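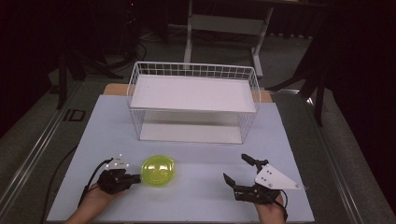 Two-level wire rack with one of our green bowls.

Wire racks and bowls: your questions

What size is the rack?
The standard rack sold by Tokodach is 26 cm deep and 59 cm wide. It has a lower shelf and an upper shelf, and both are fixed. If you are fitting it in a cupboard, measure the inside of the frame with the door hinges in place, as these often take up more room than people expect.

Can I take the upper shelf out?
No. The upper shelf holds the sides square. For tall items such as jugs, use the Emora single basket, which has no top.

Which bowls fit between the shelves?
All bowls in the Orakzai range fit, including with the lid on. Serving bowls over 26 cm across will not go in front to back. Please check the width of any bowl you already own before ordering.

How much weight will it take?
7 kg on the lower shelf and 2 kg on the upper one. Put tins and crockery at the bottom. The upper shelf is meant for plastic bowls, tea towels, packets and the like.

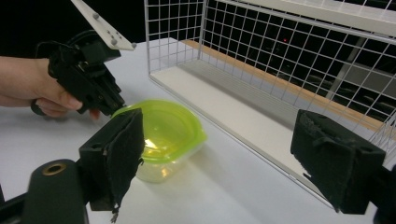

Plastic bowls get cloudy for two reasons, limescale and fine scratches, and only the first can be put right. Soak the bowl for an hour in warm water with a cup of white vinegar, then rinse and dry it with a soft cloth. To check your progress, stand it on a white surface under a light. A green bowl with clear sides, like this one, throws a faint green shadow, and any patches left on the plastic are easier to spot against white. If the marks are still there after a second soak they are scratches. Scouring pads make them worse, so use a sponge.

Are the bowls safe in the dishwasher?
Yes, on the top rack only. Use a cool programme and keep them away from the heating element. Lids should be washed by hand.

Can they go in the microwave?
No. The Clomov glass set is the one to buy for reheating.

How do I clean the wire?
Wipe it down with warm soapy water and dry it straight away, paying attention to the corners where the wires cross. An old toothbrush is good for the grid. Do not use bleach or wire wool. If the white coating chips, touch it up with enamel paint before you put the rack back into use.
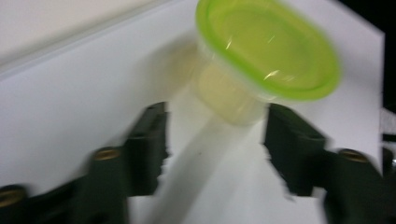
Green-rimmed container, tilted.

Should bowls be stored upright or upside down?
Either is fine once they are dry. Upside down keeps dust out. If you stack them, put a sheet of kitchen paper between each one to stop them sticking.

My bowl smells of onion. What can I do?
Fill it with warm water and a spoonful of bicarbonate of soda and leave it overnight. Wash as normal in the morning.

Do you sell spare lids?
Yes, singly or in packs of 2. Write to Gavin Pollock in customer orders with the number moulded on the base of your bowl. Lids for the older round bowls are out of stock until November.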